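Size the Riser for the Second Tenant

Small infill housing gets reviewed almost entirely from the outside. Setbacks, height, the step in the facade, the width of the shared drive. Drawings for a six- or eight-unit project will show every window mullion and then cover the building services with a note that says "by others." My argument is that the service riser should be drawn first on projects of this size, at full scale, with its access panel, and that the floor plans should be adjusted to it.

The usual order is the reverse. A plan is agreed with the client, the stair is fixed, the kitchen is fixed, and the engineer is then asked to find a route from the meter cabinet to the roof. On a narrow lot there is one route, and it is generally the leftover corner between the stair stringer and the party wall. Pipes, power and data all go into it. The corner is closed with drywall, and the closed corner is what the owner buys.

I worked on the Dellness units, a row of narrow townhouses on what had been a parking lot. The first set of drawings showed a riser 56 inches around its inside perimeter, which sounds generous until the waste stack, its insulation and the fire collar are placed in it. After that there was a slot left for everything else. The electrical contractor got his conduits in. The data contractor, who came last, put two cables behind the stack and secured them to the strapping. Both passed inspection. Neither can be replaced without opening a finished wall on three floors.

We redrew the riser for the second phase. It became a closet with a door, 2 feet deep, stacked floor over floor, with the wet services on the left wall and the dry services on the right. It took floor area from the second bedroom on the middle level. The sales agent objected and the price did not change. I do not offer this as proof of anything, as the market moved between the two phases, but the loss that had been forecast did not appear.

The case against a full closet riser is easy to state. Floor area on a small lot is expensive, and a closet of pipes earns nothing. Building services also last a long time. A copper line that is properly supported will outlive the kitchen it feeds, so an architect may reasonably ask why anyone should have a door to it.

My answer is that the parts in a riser do not age at the same rate. The structure around it may stand for 100 years. The waste stack may last half of that. The controls, the valves, the network equipment and the heat pump wiring belong to a much shorter cycle, and more of the building now depends on them than did a generation ago. When a short-lived part is sealed behind a long-lived one, the wall is demolished on the schedule of the short-lived part. That is a planning error, and it is made on paper at a stage when correcting it costs an afternoon.

Codes do not help much. They set minimum clearances in front of a panel and require access to certain valves and dampers. They say very little about whether a person can reach the thing with a tool in hand. An access panel mounted at ankle height behind a washing machine meets the text. I have seen one at Pustora, a courtyard scheme that won some attention for its brickwork, where the shutoff for the upper unit is reached by lying on the floor of the lower one. The two units have different owners.

There is also the matter of how the opening is oriented. A riser door should open to a hallway or landing and never into a bedroom or a bath. The dimension that matters most is the clear width of the opening, and it should match the clear width of the space behind it. A wide shaft with a small hatch is a common compromise and a poor one. The technician gets one arm in, loses the light, and works by touch.

Other fields settled this some time ago. Equipment that is expected to be changed is built with a removable side, and the parts most likely to be swapped are held by a lever or a few screws in plain reach. The designer of such a case assumes from the start that somebody will come back to it. The residential architect tends to assume the opposite, and the drawings show it.

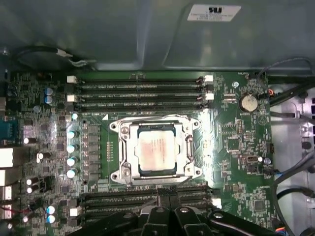

Processor socket with its metal loading frame and retention lever, inside an open computer case.

Some will say that the better answer is to surface-mount everything and leave it exposed. This has been tried at the Imai lofts, where conduit and pipe run down the stair wall in full view. It is cheap, and repairs there are quick. It is also loud. A waste line without an enclosure can be heard in every room that opens to the stair, and residents at Imai have boxed in most of the lower runs themselves, without panels. Exposed services work in a commercial shell with high background noise. In a small house at 11 p.m. they do not.

A middle course is possible. On our current project, Flimik, the wet stack is enclosed and insulated, and the dry services run in a shallow cabinet on the landing with full-height doors set flush with the wall. The doors open 90 degrees and stay there without being held. Each floor has a labeled tray and one spare sleeve with a pull string. The cabinet is shallow enough that the stair did not have to move, and the joiner priced it as a linen closet.

I would ask for three changes in practice. The riser should appear on the first floor plan that a client sees, drawn to scale with its contents. The access opening should be dimensioned on the same sheet as the stair, so that neither one can be altered without the other being checked. Spare capacity should be stated as an area in the drawing notes, with a line saying it is not to be used during construction. The last of these is the hardest to enforce. Empty space in a shaft attracts whoever is running late, and on most sites that is the data contractor, who has usually been given no space of his own.

Planning departments could go further and exempt a full-height riser closet from the floor area calculation, as many already do for bicycle storage. On a tight lot that would remove the main reason for squeezing it. The exemption would need a maximum depth, or the closets will fill with coats.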